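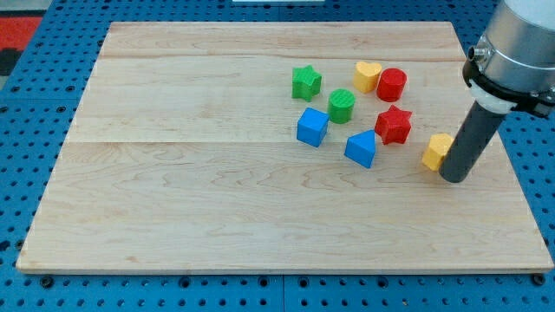

Printed shape blocks: stars catch in the lid, board slides on the blue table

Status: Closed
Opened by: Sowmya Poojary, Zoscombe Toy Workshop
Handled by: Seon-mi Woo, Dalen support
Product: Dalen shape set, mixed colors, with Dosmont maple board
Priority: Normal

Original report

We have two problems with the August delivery.

1. The star blocks catch in the sorter lid. The green one is the worst. It goes in partway and stops, and you have to push it with a thumb. The cubes and cylinders drop through fine. The heart goes through if you line it up.

2. The board moves on our work table. The table has a blue top with a grid of round holes in it. If you lean on the front edge of the board while picking up a block, it shifts. The old board did not do this, but the old board was heavier.

We need the set ready for the loan shelf. I can send measurements if you tell me what to measure.

Sowmya

Reply from support, 9:40 a.m.

Hello Sowmya,

Please try the following on the stars first.

Run a fingernail around the bottom outline of the block. If you feel a lip there, it is the first printed layer spread out wider than the rest. That is the usual cause of a block that starts in and then stops.

Check the lid opening too. Look for a raised bit of plastic in the inside corners of the star.

Turn the block over and try it the other way up. Tell me if it goes in more easily from one side.

For the board, please lay it on a different flat surface and press down on each corner. I want to know if it rocks.

Seon-mi

Update from Sowmya, 11:15 a.m.

Green star: there is a lip on one face. It goes in more easily with that face up, but it still catches at the end.

Red star: smaller lip, same behavior.

Lid: the corners look clean. A star from our old set goes through with no trouble.

Board: no rocking on the kitchen counter. It sits flat there and it doesn't slide either. Back on the blue table it slides again. I moved it clear of the bolt heads and that made no difference.

Reply from support, 1:05 p.m.

Thanks, that points to the blocks and leaves the lid out of it.

Steps for the stars:

Put a sheet of 300 grit paper face up on a flat surface.
Hold the block with the lip down and move it in small circles. Keep it level.
Stop after a few turns and try it in the lid.
Go around the points one at a time if it still catches. The inner corners are hard to reach on a flat sheet, so fold a strip of the paper and use the fold.
Wipe off the dust before the block goes back in the set.

Please don't use a knife on the points. They chip, and then we have to replace the block anyway.

On the board, I think the underside is too smooth for that table. The holes leave it less surface to rest on. I am sending a strip of Plevex non-slip dots. Put 6 on the underside, one near each corner and two along the middle. Clean the wood with a dry cloth first. Leave the board upside down for 24 hours before you use it.

Update from Sowmya

Stars are done. The red one took a minute. The green one took longer and I had to do every point. Both drop through now without pushing. There is a dull patch on the face I sanded, which doesn't bother us.

I checked the rest of the set while I was at it. The blue cube had a rough edge, so I gave it a couple of passes too. The yellow heart is still a bit fussy about direction, but so was our old one.

Dots have not arrived yet.

Update from Sowmya

Dots arrived and are on. I left the board overnight and through the next day. It stays put when I lean on the front edge. It will still move if you shove it from the side with both hands, and I don't mind that.

One question. Will the dots come off if we wipe the board down with a damp cloth?

Reply from support

Damp is fine. Don't soak it, and dry the maple along the seams when you finish. If a dot comes loose, peel it off completely and put on a new one from the strip.

I have passed the note about the star blocks to the people who print them. Closing the ticket. Reply here if it needs to be opened again.

Seon-mi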